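Manuals > Brarnutus Hand-Held Gripper > Working Practice
Last updated: 5 December 2025
Filed under: Bench rules, Set-up, Safe use

4. Before You Pick Up the Gripper

Read this section even if you've used a gripper before. Especially then. Most of the fault reports we get come from people who already knew what they were doing.

4.1 Preparing the bench

1. Clear the table of anything that isn't part of the task. Mugs count. So does the other thing you were working on.

2. Wipe the surface with a dry cloth. Old scuffs and stains can stay where they are. Crumbs, grit and swarf can't.

3. Place the task objects on the table and check that each one stands up by itself. If it wobbles when you walk past, it will fall when you touch it.

4. Decide where the objects go at the end of each run and write it on the run sheet. "Roughly where it was" is not a position.

Note: Tall or top-heavy objects, such as display stands, should be approached low on the pole or by the base. Gripping one by an upper arm is quick and looks skilful right up to the moment it tips.

4.2 Checking the fingers

5. With the power off, open the fingers fully and look at the inner face of each pad. Replace any pad that is split, lifting or shiny.

6. Check the pad screws with the key supplied. Finger-tight is a figure of speech and should remain one.

7. Close the fingers slowly. They should meet evenly along their length. If one arrives first, go back to step 6.

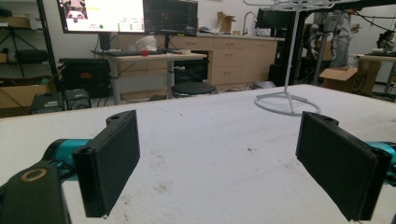
8. Open and close the gripper 2 more times at normal speed and listen. A soft click at the end of travel is fine. Grinding is a reason to stop, and so is a smell.

CAUTION: Keep your free hand out of the gap whenever the power is on. The gripper can close with a force of up to 40 newtons and makes no distinction between a cardboard tube and a thumb.

4.3 During a run

9. Start with the fingers open and clear of every object. Hold still for a moment before moving.

10. Move at a pace you could keep up all afternoon. Heroics in the first ten minutes tend to be followed by a long slump, and the records show both.

11. If you drop something, finish the run and mark it as a drop. Do not catch it with your other hand. Do not put it back and carry on as though we wouldn't notice. Elżbieta Żak reads the run sheets and she notices.

12. Keep talk to a minimum while others are working at the same bench. Advice shouted across the room has never yet improved a grasp.

4.4 Servicing

Pads are changed every 2000 cycles, and the joints are inspected every 4000. The counter is in the settings menu, under Womine Tools, where it was put for reasons lost to time. Resetting it doesn't make the pads any newer.

Write each pad change in the bench log with your initials. The log was started again in April after the previous one was used to level a table leg.

Faults that survive steps 5 to 8 go to Vira Boiko, together with the gripper. Please don't take the joint apart first to save her the trouble. Spare pads are in the drawer marked Dudek. The drawer marked Brusemeck holds pads for the older model, and they very nearly fit.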